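Tuesday mornings are basket mornings now, and I've gotten weirdly attached to them. Coffee first, then the vegetables come out of the crate, then I say hello to the arm (I know, I know) and we start. When I joined Potutari I figured collecting examples for a learning system would mean staring at spreadsheets. Mostly I put a cucumber down, watch, and put the cucumber down again somewhere else.

The job we're on is called Dauda and the whole thing is sorting produce in and out of a basket. Our count as of last night is 2,542 good episodes, and each one is a single try from start to stop with everything recorded, joint positions and camera views together. The first 1,000 went by fast. The next batch has been slower, mostly my fault – I kept setting things down in the same comfy spots without noticing, and a model trained on that learns my habits more than it learns vegetables.

So now I move things on purpose. Eggplant with the stem to the left, then to the right, then hanging a little past the edge of the cutting board. Some layouts start with the basket already part full, so the arm has to deal with neighbors. Glossy skins get extra rounds, too, and I have a real soft spot for the eggplant.

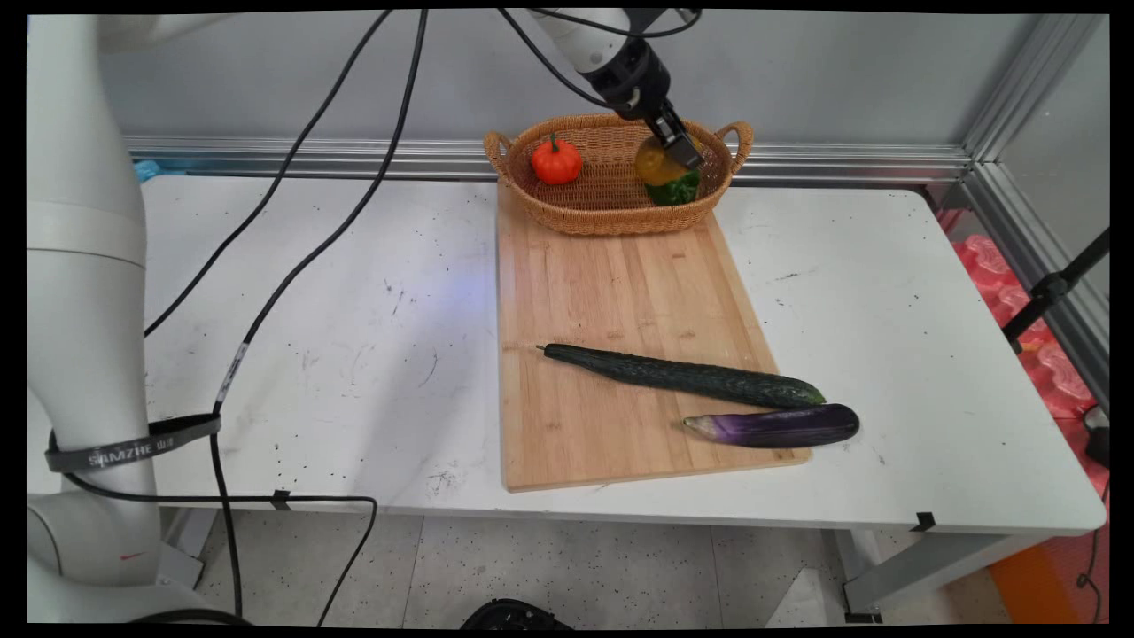

Gyu-bin So thinks I should be keeping far more of the messy tries, the ones with a slip and a second grab, and wrote to me after my last post: if every example is a clean one, where is the model supposed to learn how to recover? Fair! I'd been tossing those into a folder called "later" and there are 200 of them in it. I went through a handful last night, and 5 were so nice that I moved them straight into the main set, slip and all.

The rest need labels first, so that's my week. I also want to try a different basket, something without handles, and see how badly the current model takes it. If anybody has a good way of tagging the exact moment a grip starts to go, please write, my current method is squinting at the playback and arguing with myself.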